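September
Karla Barajas

The third month of the residence hall transition at Vivbridge closed today with the matter of the laundry rooms still unresolved. The Office of Residential Life received the revised schedule from Petchrat shortly after 9 a.m. It assigns each floor a two-hour block in the evening and leaves the mornings open to all residents. I forwarded it to the floor representatives and asked for written comments by the end of the week.

The schedule is an improvement on the August draft, which gave the fourth floor no evening hours at all. It remains unclear how students with night classes are expected to manage. The hall houses 485 residents, and the existing arrangement was written when the building held far fewer. I noted in my reply that the quiet hours policy would also need to be amended, as it presently forbids use of the machines after 10 p.m. and the new blocks run to 11.

Lunch was taken at my desk. The kitchen had run out of the lentil soup by noon.

In the afternoon I reviewed the meal plan survey. Close to half of the responses concerned the hours of the dining hall on weekends, and very few concerned the food itself. Breakfast ends at 10, and residents have asked that it be extended by one hour. I am inclined to recommend the extension for the fall term, subject to the cost figures from Celtitbridge, which are overdue.
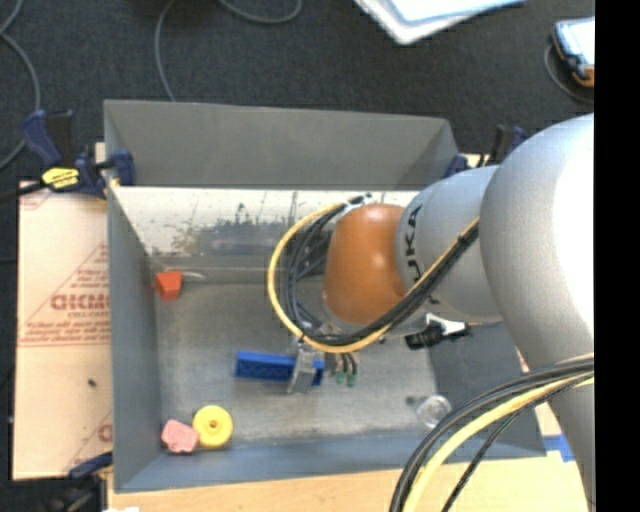 Devin wrote that an extra hour of breakfast would be welcome, but that he would trade it for a later dinner on Sundays, when residents return from home to find the dining hall already closed. Two other representatives added their names to his note. The point is a fair one and was not covered by the survey. I have placed it on the agenda as a separate item so that it is not lost in the discussion of breakfast.

The request for new chairs in the second floor study room was approved in part. A sum of 1,000 dollars has been set aside, and the remainder will be considered in the spring. The representatives had asked for armchairs. Desk chairs will be ordered.

Left the office at 6:15. To do tomorrow: call Celtitbridge again regarding the figures, return the key to the east stairwell, and correct the spelling of two names on the door cards for the third floor.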